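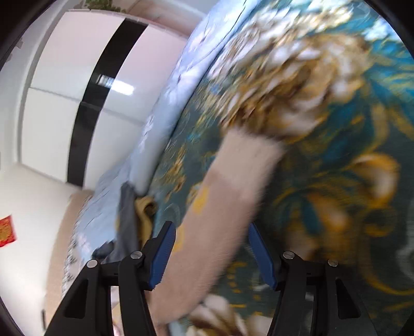 A long knitted sock on a floral blanket. Photo: Clotbridge

Clotbridge questions the "sock problem" as Gashaw test ends

FLODATBY, September – Household advice firm Clotbridge today published the results of Gashaw, its test of whether laundry pairing products save anyone any time. The firm doubts that they do.

Gashaw followed 100 homes and 703 pairs of socks. Half the homes used clips, sorting bags or the Cloria folding method. The rest put their socks on the bed and matched them by hand. After 336 hours, the difference between the groups was 2 pairs.

"We keep hearing that odd socks are a crisis and that a kit will fix it," said Mohandas Varma, who ran the test for Clotbridge. "I would like to see the numbers behind that, and so far I haven't. Ours don't show it."

Varma is also wary of his own findings. Homes signed up knowing they would be asked about socks, and several said they were tidier than usual. Clotbridge does not claim the result would hold over a full year.

The firm sells no laundry products and will not be recommending any this season. Long knitted socks, which took the most time to pair, will be looked at separately.

The full results are available on request from the Clotbridge press desk in Flodatby.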